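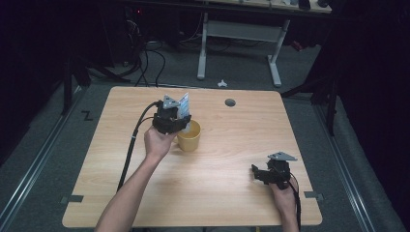 House rules for hand-held grippers, second edition

The first edition of the Umine house rules ran to 78 points and was read, as far as we can tell, by the person who typed it. The new one has 20. It comes into force in April and fits on two sides of paper, provided you don't mind small print.

Most of the cuts were easy. We had three separate rules on where to put your coffee, two of which disagreed. What's left is the stuff that spoils recordings when it goes wrong, and the cable rule has been moved to the top. Cables leave by the near edge or the side of the table, never across the middle, and you check for slack before you pick anything up. Wendico ask for this too, in far longer sentences.

Marker plates come next. Keep sleeves, hair and your other hand out from between the plate and the camera. Don't wipe a plate with whatever is in your pocket. If one has shifted on its mount, stop and report it, even if the last take was your best ever. Especially then, we're afraid.

Small packets and cups have a rule to themselves. Close the jaws until the packet holds, then leave them alone. Squeezing harder is a natural human response and has so far improved nothing. Bring the packet over the cup before you let go, and if you miss, keep the take and mark it as a miss. Hajji's checkers would like to see the failures as well, and we have been supplying them generously.

Sessions are now capped at 80 minutes with 2 breaks. A break means grippers down and hands off the table. Answering messages with one gripper still in your hand counts as work, and rather poor work.

Comments on the draft go to the Juronton desk before the end of March. Requests to bring back the coffee rules will be filed with the other 58.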